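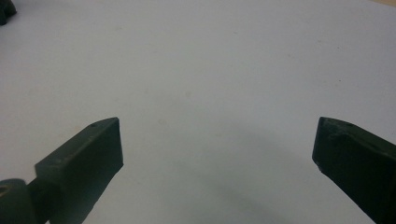 Figure 7.1 Smooth and white, with a few very faint specks. Try a little left of centre.

Chapter 7
White surfaces

What you'll be able to do by the end of this chapter

Look over a pale surface and find what's on it.
Tell a mark that sits on the surface from a mark that is part of it.
Choose a cloth and a way of wiping that won't leave the place worse than you found it.
Keep a simple surface card for a room.

Before you start, you'll want to have read Chapter 3 (cloths) and the first half of Chapter 5 (water, how much and how hot). If you skipped Chapter 5, I do understand, it's a long one, but please go back and read at least the part on wringing out.

7.1 Starting with the specks

I'd like you to go back to Figure 7.1 and give it a proper look. Most of my students say "it's clean" and turn the page. Then I ask them to try again, slowly, and somebody leans in and says oh, hang on, there's a speck. There's one a bit left of the middle, and another lower down and further over. They're tiny and pale, only slightly darker than the white, and I'd forgive anyone for missing them the first time.

Now, what are they? I can't tell you! From a photograph you can't say whether a speck is a crumb, a bit of dust, a tiny dent or a stain that has been there for years. You'd have to put a fingertip on it. You can't really say what the surface is made of either. It could be a tabletop and it could be a sheet of paper laid flat, and you would treat those two very differently (paper and a damp cloth don't get on). So the first job in this chapter comes before any wiping at all. You look, you touch, and you find out what you've got.

I learned this the slow way. My first cleaning job was at a café called Brasa, where every table was white, and so was the counter, and so was the shelf by the window where people left their cups. I was so proud of how fast I was. I could do the whole room with one cloth and one bucket, and I thought that was skill. At closing time the lights over the counter went off and the low lamp by the door stayed on, and when I bent to pick up my bag I saw the tops of all those tables from the side. Smears everywhere, great big loops of them, one for every sweep of my arm. I had spread a thin film of milk and sugar over the entire café. I put my bag back down and started again.

7.2 Why white is harder than you'd think

People assume that white shows everything. It shows some things. Coffee, yes, and jam, and ink, and anything else with a strong colour. But a great deal of what lands on a table is pale or clear: flour, salt, sugar, dried milk, soap, candle wax, the greasy mark of a palm. On a dark top you'd spot flour from the doorway. On a white one you may walk straight past it.

Light makes it trickier. White takes on a bit of whatever is near it. Look once more at Figure 7.1 and you'll notice that the white isn't the same all over. Towards the top it is brighter, and lower down and in the middle it goes faintly cool, a sort of bluish grey. A learner who sees a greyish patch on a table may scrub away at it for ages, and what they're scrubbing is a shadow. I've done it myself, with cream cleaner, on a perfectly good kitchen top in one of the Prinamero flats. The patch moved when I moved. That should have been a clue.

So there are two mistakes waiting for you with a white surface. You can miss dirt that's there, and you can chase dirt that isn't. The same habit sorts out both of them, and I call it changing your place.

Changing your place

Stand in front of the surface and look down at it. Then bend your knees until your eyes are nearly level with it and look across, towards a window or a lamp if there is one. Then walk round to another side and do the same. Shadows will shift as you go. Marks will stay put. Smears and grease will often show up only when you're low down, as dull streaks in the shine.

If the finish is matte you'll get less help from the shine, and that's when your hand comes in. Wash and dry your hands first, then lay your palm down flat and move it lightly across. You're feeling for grit, tackiness and little bumps. It's surprising how good a palm is at this. I would trust mine over my eyes on most days, and certainly before breakfast.

7.3 On it or in it?

Once you've found a mark, you need to know whether it is sitting on the surface or is part of it. This is the bit of the chapter I'd like you to remember if you forget all the rest.

A mark that sits on the surface is one you can move. Dust, crumbs, a dried splash, a pencil line. A mark that is part of it is one you can't, such as a scratch, a burn, a stain that has soaked in, a chip or a flaw from when the thing was made.

Go gently and work upwards:

1. Breathe out across it or flick it with a dry, soft cloth. If it goes, it was dust or a crumb, and you've finished.
2. Run a fingernail over it, sideways, with no pressure. If the nail catches on a bump, something has stuck. If it dips, you may have found a chip or a scratch.
3. Lay a damp cloth over it for 30 seconds, then lift the cloth and wipe once. Many dried splashes give up at this point.
4. Add a drop of washing-up liquid to the cloth and try again.
5. Stop.

Yes, step 5 is stop. If it's still there, write it down on the surface card and ask. Every ruined tabletop I've ever been shown was ruined by somebody who went on to step 6, which is always a scourer, and then the owner has a rough grey patch the size of a saucer where there used to be a dot. You can live with a dot.

For paper, or anything you think might be paper, do step 1 and nothing more.

7.4 The wipe itself

Most of us wipe in circles. It feels thorough and it's what we saw at home. The trouble is that a circle brings the cloth back over the place it has just left, carrying everything it has picked up. Those were my loops at Brasa.

Try this way instead. Fold your cloth in half and in half again so that you have a pad with several clean faces. Start at the far edge and draw the cloth from one side to the other in a straight line. Lift it. Come back the other way, a little nearer to you, letting the new line lap over the old one slightly. Carry on until you reach the near edge, and turn to a clean face of the pad as soon as the one you're using looks or feels dirty. At the end, catch any crumbs in your hand. Don't send them on to the floor, even if you're about to sweep (I know, I know).

Then take a second cloth, a dry one, and go over it all again in the same lines. People do leave this out. A white top left to dry by itself will often show tide marks, particularly if your water is hard, and then you're back to bending your knees by the lamp.

Mind the edges, too. The middle of a table gets wiped because that's where we look. The last little strip along each side gets missed, and so does the underside of the lip, where fingers go when a chair is pulled in. Run a folded corner of the cloth along there while you still have it in your hand.

7.5 The surface card

A surface card is a plain index card that stays with a room, tucked inside a cupboard door or clipped to the cleaning list. On it you write what the surface is (if you know), which cloths and cleaners it can take, and any marks that are part of it. The next person then doesn't spend their morning attacking a scratch that has been there for years.

The one below comes from the practice kitchen at Samir House, copied just as it was written.

Room: kitchen 2
Surface: white worktop, matte, left of sink
Use: damp cloth, washing-up liquid, dry after
Don't use: scourer, cream cleaner, bleach
Marks that stay: small chip at front edge. Pale ring near wall, tried damp cloth and soap, no change.
Checked: February 11, 2019

It's short and anyone could follow it. The note about the ring says what was tried, and I like that very much, as it saves the next person from trying it again. If you can only manage one line on your card, make it that one.

Words to know in this chapter

Film: a thin layer spread over a surface, often grease, soap or dried milk.
Lap: to let one wiping stroke cover the edge of the one before.
Matte: having little or no shine.
Tide mark: the line left where water has dried.

Try it before you read on

Choose a pale surface at home. It might be a windowsill, the top of the fridge or a bathroom shelf. Change your place at least three times and make a note of every mark you find. Take each one through the steps in 7.3, remembering to stop at step 5, and write a surface card for whatever is left. Bring the card with you, as we'll need it for section 7.6, where we move on to painted wood and the odd things that happen to it near a kettle.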